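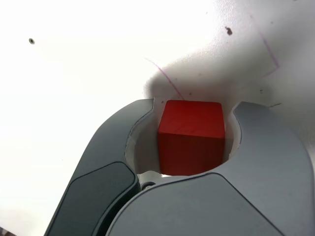 4. Finishing the table top

This section explains how to treat the surface of the Prollholm work table before the first use, and how to keep it in good condition after. Please read the whole section one time before you open the oil. The frame and the legs must be already assembled (section 3).

4.1 What you need

The bottle of Trasudon hard oil from the box (300 ml)
Two cotton cloths without loose threads
Sanding paper, fine grade
A vacuum cleaner with a soft brush
Thin gloves

One bottle is enough for two coats on the top and one coat on the underside. If you have the table with the extension leaf, you need a second bottle, which is sold separately.

CAUTION: Cloths with oil can become hot by themselves and start a fire. After work, put them in a metal can filled with water and close the lid. Do not leave them folded or pressed together in a waste bin.

4.2 First treatment

1. Choose a room with good air and a temperature between 15 and 25 degrees Celsius. Let the table stand in this room overnight.

2. Sand the surface lightly in the direction of the grain. Do not press. It is only necessary to take away the small fibers that stand up.

3. Vacuum the dust, also from the screw holes at the underside. Dust which stays in the holes will mix with the oil and make dark rings.

4. Shake the bottle well. Pour a small quantity on the cloth, not directly on the wood.

5. Apply the oil in long strokes, from one short side to the other. The layer must be thin and even. Do not forget the edges, they take more oil than the flat parts.

6. Wait 7 minutes. Then wipe away all oil that was not absorbed, using the second cloth. If you leave it, the surface stays sticky and must be sanded again.

7. Let the table dry for one night and repeat steps 4 to 6 for the second coat.

NOTE: The color becomes darker in the first hour and then a little lighter again. This is normal. Please wait for the second coat before you decide if the tone is right.

4.3 Waiting time before use

The table can be touched the next morning. For normal use, wait 52 hours after the second coat. During this time do not put paper, cups or a table cloth on it, and keep the windows closed if it rains.

In a cold or humid room the drying is slower. Press a clean finger on a place near the edge. If you can see the print, wait one more day.

4.4 Weekly care

Wipe with a damp cloth and dry immediately. Use no soap with ammonia, no steam cleaner and no rough sponge. Water spots can be removed with a small drop of oil if they are fresh. 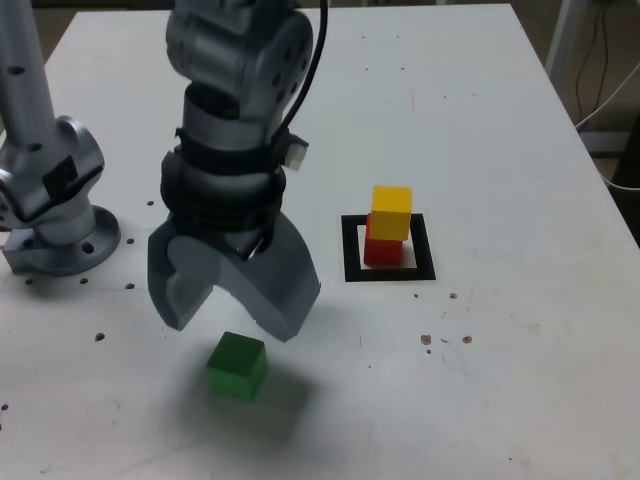
4.5 Repair of small damages

Scratches: sand only the damaged place, then oil a zone that is one hand wider on every side. In this way the border is less visible.

Dents: put a damp cotton cloth on the dent and hold a warm iron on it for some seconds. Repeat until the wood has come up. Let it dry completely before you oil.

Burn marks: these are usually too deep for sanding by hand. Please contact the Solton service desk and have the number from the label ready. The label is under the top, near the left front leg.

4.6 Spare parts for this section

Hard oil, 300 ml: part 83
Cloth set: part 83-B
Felt pads for the legs: see section 6

Text of the manual: Ásgeirsdóttir. Keep this manual together with the Allen key.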